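Let the Hall Stay Open After the Service

by Aqeel Bhutto

When our congregation in Forkport moved to the new building, we were 859 members and we had one big argument: should the hall be locked after the last prayer? The board decided yes. I voted against it then, and I am still against it now.

The reason they gave was cost. Keeping the hall open in the evening means paying 3,434 dollars more each year for light and heating. I do not say this is a small sum. But we spent 2,000 dollars on one dinner in March for guests from the Zivville congregation, and I heard no complaint. It was a good dinner, and I also ate there.

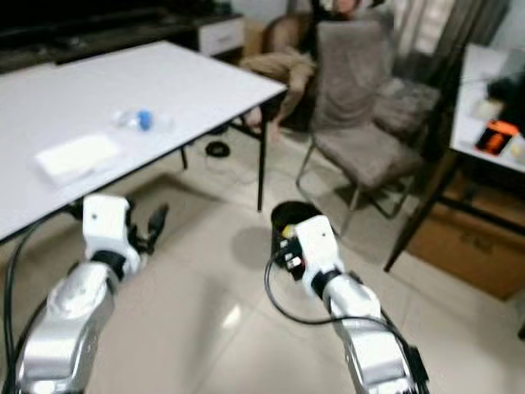 A house of worship teaches people also in the hours when there is no preaching. My old teacher, Mr. Yousafzai, made every boy sweep the floor before he was allowed to open a book, and I disliked him for it until I was a grown man. I think now that he was right. A tiled floor with a small black bin standing on it is a place where somebody can be useful, even if this person knows no prayer by heart and feels shy among the others. Such people come to us in the evening, after work, and they find the door locked.

I know the answer to this: they can come at the time of the service. Some of them cannot. The bakery in Botetura Street has a shift which ends at 9 in the evening, and three of our families depend on it.
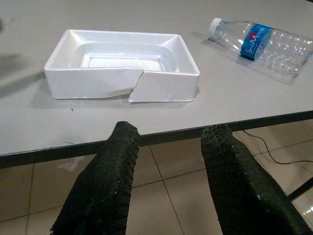
Hospitality is a duty in our tradition, and I do not find any line in our books where it must be elegant. I have heard members say that we should not invite people until the kitchen is repaired and we have proper dishes. I do not agree. A styrofoam tray with a crack in its front wall and a plastic bottle of the cheapest kind do not shame a host. A closed door does, in my opinion, and our grandparents would have said it with stronger words.

My proposal is modest. Open the hall two evenings in the week until ten, through the winter, and let the members who want it pay the difference. I have already put my own name on the list by the entrance.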